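Wood grain

Wood grain is the everyday name for the pattern, direction and texture of the fibers in a piece of wood. The word is used rather loosely – a carpenter who says a board "has nice grain" is talking about its looks, while the same carpenter, planing that board an hour later, may grumble that it is "going against the grain" and mean something else entirely. Both uses are very old, and both are perfectly correct.

Origin

A tree in a place with real seasons grows quickly in spring and more slowly later in the year. The early growth is usually paler and softer, and the late growth darker and harder, and the two together make one ring. When a log is sawn lengthwise, those rings show up on the face of the board as lines, streaks or arches. Trees from the tropics may have no clear rings at all, which can give their timber a much more even look. 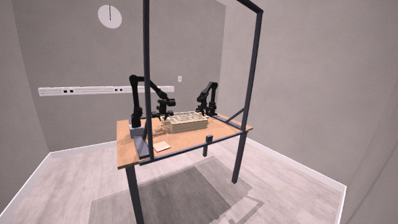 Fine grain on an orange-brown tabletop, with a slightly darker strip along the edge.

Types of cut

The same log can give very different boards depending on how it meets the saw. Plain-sawn boards, the most common and least wasteful kind, tend to show broad arches and wandering lines. Quarter-sawn boards, cut so that the rings stand close to upright in the board, show straighter and narrower lines, and they are also less likely to cup as the weather changes. Rift-sawn boards have the straightest lines of all, but they leave a good deal of waste behind and cost more for that reason.

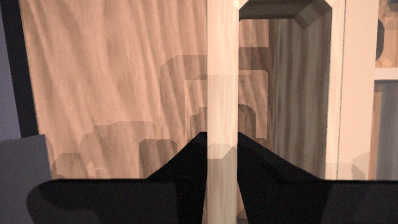
Figure is a related word, and it covers the special effects that some trees produce and most don't: curl, quilt, bird's eye, and the shiny flecks seen in quarter-sawn oak. Woodworkers have prized these for centuries, and a single well-figured log may be sliced into thin veneer so that its beauty can be spread over a great many cabinet doors.

Working with grain

Wood splits easily along its fibers and only with great effort across them. It also swells and shrinks far more across the grain than along it, and so a wide solid top is generally fastened in a way that lets it move a little. Small boxes and thin dividers are usually cut with the grain running the long way, for strength as much as for looks.
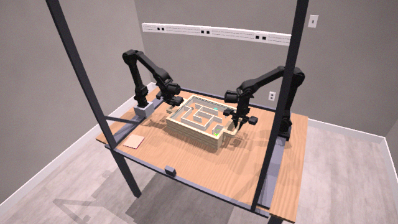 A maze box in pale wood, with slightly darker grain running across its long front side.

Grain in dowels and rods

For round stock, straight grain matters more than almost anything else. If the fibers wander out through the side of a rod, a feature known as runout, the rod may snap there under quite a light load. Makers of tool handles and chair spindles often split their blanks by hand for this very reason, letting the wood itself decide where the line should go.

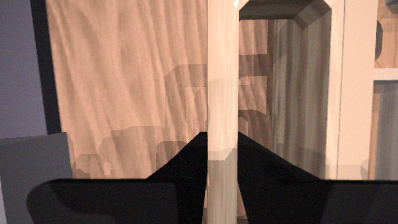 Turned pieces are normally sanded along their length at the end, with the lathe stopped, to remove the fine rings that the paper leaves behind. A coat of oil or varnish then deepens the color and brings the pattern forward.

See also: Growth ring, Quarter sawing, Veneer, Woodturning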